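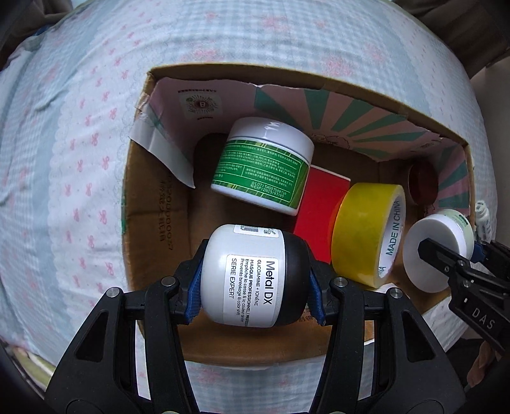

Jars in an open carton with a pink insert, on a checked cloth. SERIE EXPERT "Metal DX" mask, on its side.

Jesby Carton Packing: read this before you use it

What it covers
Packing and unpacking of small toiletries in cardboard cartons: hair masks, cream jars, tubes, small boxes, the odd roll of tape. There are 255 sessions, 32 of them held back for testing. Compiled by Hrefna Briem, checked by Halfdan Ladefoged. Version of April 11, 2025.

Labels
Each session has an item list and a packing order. The lists came from Zeltosetti's product sheet, and I don't trust it much. It calls every round container a "jar", lids included. Halfdan fixed the worst of these in 12 sessions - the rest are as they arrived.

Printed text
Brand and product names are typed in as read. Expiry dates are copied where legible ("EXP:2025/07/03" is one). Don't treat them as a record of stock. Small print is skipped, and accents went missing in the first export.

What I would not claim
That this tells you how people pack. The cartons are small and the goods are light. Glass is barely covered. "Neatly packed" is a yes/no field, and two raters disagreed on it often enough that I'd ignore it.

Known gaps
10 sessions have no packing order. Vídalín's sessions from February use a different item numbering; see the notes file.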